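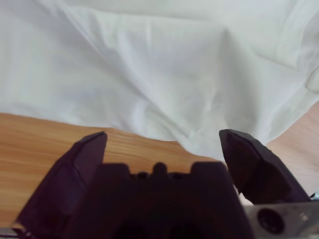
Publié le dimanche 3 avril 2022, par Casimiro Sarmiento

Qui sommes-nous

Oketside, c'est du linge de table blanc, loué, lavé, plié, livré. Nappes surtout. Serviettes aussi, torchons sur demande. Clients : restaurants, traiteurs, deux ou trois salles de mariage, et l'auberge Drarkance depuis le tout début.

L'atelier a été ouvert par Senan Dolan et Iker Zabala dans l'ancienne mercerie Gavrilă. Au départ 200 nappes, achetées d'occasion, toutes de tailles différentes, un cauchemar à ranger. Aujourd'hui 1017 pièces en stock, trois formats et basta.

Le pliage : toujours à plat sur table en bois. On étale, on lisse du centre vers les bords, on plie en deux, encore en deux, ourlet à l'intérieur. Les plis marqués repassent à la presse. Pas d'amidon sauf si vous le demander (supplément, voir tarifs).
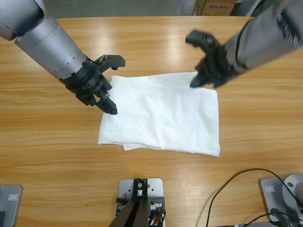 Linge blanc plié à plat sur la table.

Bonifacio Bermúdez s'occupe des tournées, mardi et vendredi. Trefor Gape fait les retouches, reprend les ourlets, refuse les taches de vin de plus d'une semaine. Inutile d'insister.

Depuis mars on reprend aussi les clients de Justside, bienvenue à eux. Vos anciens numéros de compte restent valable, merci de les rappeler à chaque commande.

Dépôt sans rendez-vous le matin. L'après-midi, sonner fort, la presse fait du bruit.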